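# Why does wood have stripes?

Find a table. If it's a wooden one, put your nose close to it and have a good look. There will be lines on it, some straight, some wobbly, and perhaps one that looks a bit like your uncle. Grown-ups call this "the grain". They say it in a serious voice and stroke the table while they do it. Let them. It makes them happy.

The lines are the tree's diary, and trees keep very dull diaries.

## One year, two colours

A tree grows fatter as well as taller. Just under the bark is a thin layer, thinner than a slice of ham, that makes new wood all the way round. In spring there's plenty of water about and the tree is in a hurry, so it makes wood quickly. That wood is usually pale. By late summer it has slowed down (so would you, after growing for months without a sit-down) and the wood it makes is tighter and often darker. By November, in a cold country, it has stopped altogether and is waiting for somebody to turn the heating on.

Pale bit plus dark bit makes one year. Cut straight across the trunk and you see the years as rings. A tree with 70 rings has had 70 birthdays and not a single cake.

In hot places with no proper winter, some trees don't bother with clear rings. Scientists find this annoying. The trees have not apologised.

## So where do the stripes come from?

Tables are hardly ever made by chopping a trunk like a cucumber. The sawmill cuts planks the long way, from the bottom of the trunk towards the top. Now the saw goes through the rings from the side, and instead of circles you get long lines.

If trees grew as straight as drainpipes, the lines would be straight too. They don't. They lean and bulge, and they bend towards the light when a bigger neighbour is hogging it. Every wobble gets saved up inside, and when the saw slices through a wobble you get a wave, or a shape like a pointed church window. Woodworkers call those "cathedrals".

## What about the swirls?

A swirl usually means there was a branch nearby. Branches start deep inside the trunk, and each year's new wood has to squeeze round them, the way water in a stream goes round a rock. Saw through the branch itself and you get a knot, a round dark spot that has frightened generations of children at bedtime by looking exactly like an eye.

Knots are hard. They blunt saws, and now and then one falls out and leaves a hole, handy for losing peas in.

## Try it yourself

You need a sponge roll, the sort with jam in it, and an adult who doesn't mind where this is going.

1. Look at the end of the roll. Those are your tree rings.
2. Cut it in half the long way.
3. Look at the flat side. The jam has turned into stripes.
4. Eat the evidence.

For waves, squash the roll a bit before you cut it. For a knot, push a grape in first. It will taste odd, but science often does.

## Stripes that wander

On some tabletops the grain hardly keeps still at all. Long streaks wave their way across, a darker band runs through the lighter wood, and lower down the lines start to ripple and curl round on themselves.

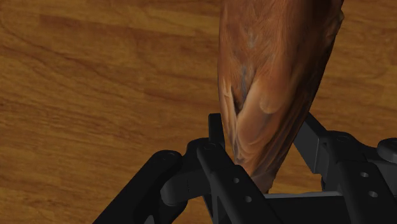
Fouad Belhaj writes that his kitchen table does the same at one end, and that he followed a single dark line with his finger for the whole of breakfast, only to find it joined up with itself. He would like to know if that counts as a ring.

It might well do, Fouad. If the saw only skims the side of a bulge in the trunk, it can slice the top off each layer, and the layers come out as wonky loops. Mapmakers draw hills in much the same way. Your breakfast finger was walking round a very small hill.

## One warning

Some stripy tables have never been near a tree's birthday. The pattern can be printed on paper and stuck down. To catch a fake, look for the same swirl turning up twice, since trees don't repeat themselves. Uncles do.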